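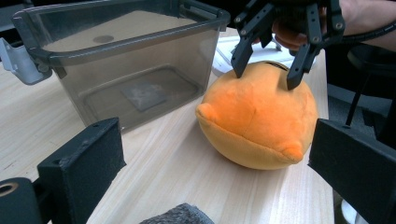
Articulated gripper on the orange plush, gray bin to the left.

Filed under: Lab Equipment / Purchasing

Thread on what a small manipulation bench costs to set up and keep going. Numbers are from our own planning sheet, Jan 13, 2018. Your overhead rules will differ.

Starting point: the budget line said "grippers" and had one number next to it. That number covered the grippers. It did not cover mounts, cables, spare links, fasteners, test objects or bins. We rewrote it before sending it up.

Two kinds of hand on the list. One is articulated, with linked plastic fingers and small screws at the joints. The other is a hand-held tool with two flat fingers. They wear differently and should be on separate lines.

Articulated hand: quotes from Auer and Sivora. Auer came in at 1050 per hand, Sivora at 1000. Treat those as the same price. The difference disappears into shipping.

What separates them is spares. Auer sells single links. Sivora sells a whole finger. If one link cracks on a Sivora, you buy the finger. Ask for the spares price list along with the quote. Two of the vendors we wrote to did not have one ready.

Florian Nägeli asked about printing our own links. We priced it. Material is close to nothing. The cost is in reaming the holes so that the screw runs true, and that is bench time. We kept printed links as a stopgap and left purchased spares in the plan.

Screws: get the thread and length in writing. Buy a box on day one. They are cheap, they are short, and they go into carpet and stay there.

The hand-held tool is simpler. Flat fingers, few moving parts. Budget for replacement finger faces and nothing else in year one. We put down 500 for the tool and its faces, from Farnthorpe.

Check the hole pattern on the finger before ordering pads for it. Flistex pads come drilled for their own fingers. Jahangir Navaratnam found this in the footnotes of the drawing, after the draft order was written but before it went out.

Cables. Every vendor quotes the short one. Measure from the working position to wherever the box will sit, with the arm extended, then add slack for a person moving the gripper by hand. Our first measurement was taken to the edge of the table and was useless.

Also ask which connector is on the far end. If it is molded, a damaged cable means a new cable. If it can be taken apart, a technician can fix it the same afternoon.

Test objects. This line gets cut first and should be cut last. Soft things are where you learn what a fingertip does. A plush with seams gives you a compliant surface and a hard-ish ridge in the same grasp.

Buy soft objects in duplicate. Same item, same order. Stuffing packs down with use and the replacement you find in a year will not match. One goes into service, one stays in its bag.

Rigid and see-through items are a separate problem. Tinted plastic bins are useful as containers and as objects. If you plan to do any vision work, get them in the tint you will keep using. Write the part number on the sheet. "Gray bin" is not a part number.

Latches on bins: decide whether you want them. They stick out past the rim and change the footprint. We had drawn the table layout from the catalog dimensions, and those are for the body only.

Table. Urs Pichler wanted the aluminum plate with the tapped grid. Fine if the hands are bolted to something. For hand-guided work a plain wooden tabletop does the job and leaves the money for spares. We deferred the plate to the next cycle.

A question from replies on the last thread: does hand-guided work need its own budget line for people? Yes. One person holding the gripper is one person not doing something else. Gebhard Wyss has it in the sheet as hours per week with no currency attached, and the finance office accepted that.

Lead times. Auer quoted stock. Sivora quoted March. Farnthorpe quoted stock for the tool and "on request" for the faces. Read "on request" as unknown and order the faces at the same time as the tool.

If delivery lands after your fiscal cutoff, ask now whether the money follows the order date or the invoice date. Ours follows the invoice. That alone moved one item out of this year's sheet.

Service contracts: declined on both hands. At this price a contract costs a large share of a new unit, and the usual failures are ones you can fix with a driver and a spare link. I would decide differently for a force sensor.

Warranty wording to look for: whether opening a finger voids it. Auer says no in writing. Sivora says "contact support," so Darius Preda contacted support. The answer was no for fingers, yes for the base. Get that email attached to the order.

Consumables people leave off: felt, cloth, double-sided tape, cable ties, thread lock, wipes. Black plastic finger faces show dust and pick up fuzz from soft objects. Put wipes in the sheet. It is a small line and it recurs.

Where we ended up for this cycle:
Auer hand, 1050
Farnthorpe tool plus faces, 500
Single-link spares, quoted separately
Long cable, quoted separately
Soft objects in duplicate, petty cash

Deferred: tapped plate, second articulated hand, anything with a sensor in the fingertip. The second hand is first in line if the plate stays deferred.

On justification text. Ours was rejected once for reading like a catalog. The version that passed gave one sentence per item on what work stops without it. The spares line passed with "work stops until a replacement finger arrives."

Someone will ask why not one gripper for everything. Articulated fingers and flat fingers load a soft object differently, and we need both sets of contacts in the comparison. That sentence is in the sheet verbatim if you want to borrow it.

Template is a plain spreadsheet: item, vendor, part number, unit price, lead time, spares source, what stops without it. No macros. Reply if you want it and I will send the blank one.

Correction to the cable post: the slack allowance goes on both ends. We had it on one.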